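9/14/21 — Cheng-en Tang
Reading time: 1 min

Arm 2, wrist servo and gripper check. Kamlesh logged drift at the wrist joint, worse at full reach. Cycle counter read 3,891 at power-up. Test piece is the foam die, same as last time.

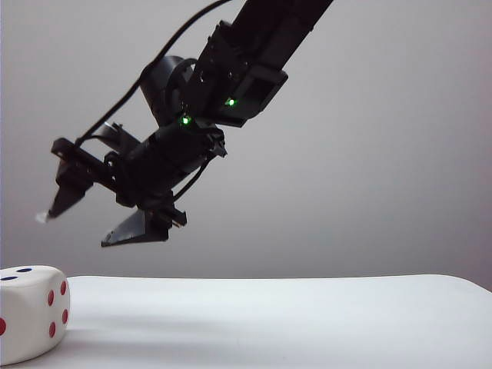
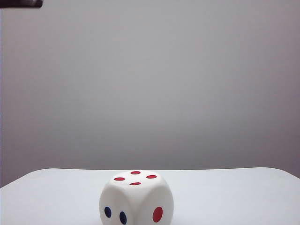

Torque off, horn screw out, cleaned, threadlocker, back in. The screw had backed out less than a full turn. Spline looks OK. Re-zeroed wrist with the Laltden jig, then gripper open/close limits. Old closed limit was set for the hard blocks and is too tight for foam — backed it off 15 counts and saved as a separate profile ("soft").

Cable: left more slack at the wrist before re-tying. Check it again after the next long run.

Warm-up is now 30 slow cycles, no load, before any zeroing. Ngan-ling's sheet still has the old number, needs changing.

Open items:
Spare servo from Grinell, not ordered. Ask Li-hua which part number.
Horn screw inspection every 2,000 cycles — add to log template.
Base bolts not checked today.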